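4. Folding, Stacking and Putting Away

Welcome to the best part of the Githolm Laundry Guide! By now your washing is dry, sorted and sitting in its piles (if it isn't, go back to Section 3, and check the thick hems in particular). This section covers shirts, pillowcases, towels and the odd-shaped pieces that tend to end up in a ball at the back of the closet.

4.1 Before you begin

Find yourself a wide, soft, flat surface. A bed is ideal, a couch seat will do nicely, and a table works well with a blanket over it. Pale covers are lovely for this job, as you can see the edges of darker cloth clearly against them.

1. Clear the surface of cushions, books, chargers and anything with a zipper.
2. Smooth the cover with the flat of your hand, working from the middle out.
3. Put your pile on one side and leave the other side free for finished pieces.
4. Take off rings or bracelets that might snag a knit.

Note: If you bought the Pranora folding board, leave it in its sleeve for now. It comes into play in 4.4, and everything before that is done by hand.

4.2 The pinch and lift

This one move is worth learning properly, and it's so satisfying once you get the feel of it! You pick the piece up by a single gathered point, let the rest of the cloth drop, and then look for your corners. It works on nearly everything up to the size of a bath towel.

1. Lay your hand over the piece, roughly in the middle.
2. Close your fingers on a small gather of cloth. Take only the fabric, and leave the bed cover where it is.
3. Lift straight up until the piece is clear of the surface.
4. Wait a moment for it to settle.
5. With your other hand, find the lowest corner and hold it.
6. Let go of the gather and run your free hand along the edge to the next corner.
7. Hold both corners, give one good shake, and lower the piece onto the surface.

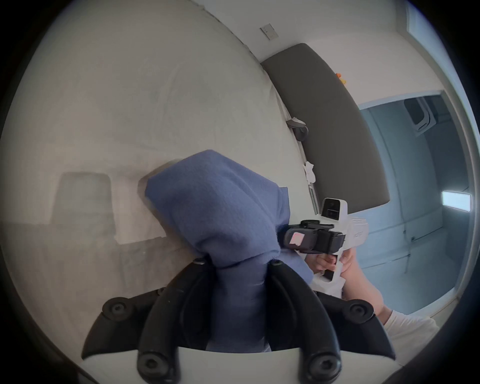 Soft, matte fabrics hold a crease where they were bunched, so smooth each piece within a minute or two of laying it down. Start at the center and stroke toward the edges. Deep folds usually give way with two or three passes. For a stubborn one, lift the nearest edge a few inches, pull it gently and set it back down.

Caution: Do not pinch and lift anything with beads, sequins or loose embroidery. Slide both hands underneath and carry it flat.

Caution: Keep your gather away from buttonholes and ribbed edges. Ribbing stretches out of shape if the whole weight of a sweater hangs from it.

4.3 The basic rectangle

1. Spread the piece face down, with the top edge farthest from you.
2. Fold the left side to the center line.
3. Fold the right side over to match. With sleeves, lay each one straight down along the body.
4. Smooth once more.
5. Bring the bottom edge up to the middle, then fold again to meet the top.
6. Turn it over. You should have a tidy rectangle that keeps its shape when you pick it up.

Don't fret if your first few come out lopsided. Ishbel Moncrieff, who wrote the first edition of this guide, folded over 1,000 pillowcases while testing the steps, and she still has a soft spot for the crooked ones. Ten minutes in the evening with the radio on is plenty of practice.

4.4 Using the board

1. Slide the board out of its sleeve and place it on the smoothed piece, lined up with the neckline or top hem.
2. Choose the Carnegie setting (narrow) for shelves, or the Fudham setting (wide) for drawers.
3. Fold both sides over the board.
4. Draw the board out from the bottom, keeping one hand on the cloth.
5. Finish as in 4.3, steps 5 and 6.

Note: Wipe the board with a dry cloth after use. Damp boards mark light cottons.

4.5 Stacking

Put the heaviest pieces at the bottom and keep the folded edges facing out. Six to eight shirts make a comfortable stack; towels do better in fours. If a stack leans, take off the top half and start a second one beside it.

For sheets and duvet covers, which need more floor space and a different first fold, go on to Section 5.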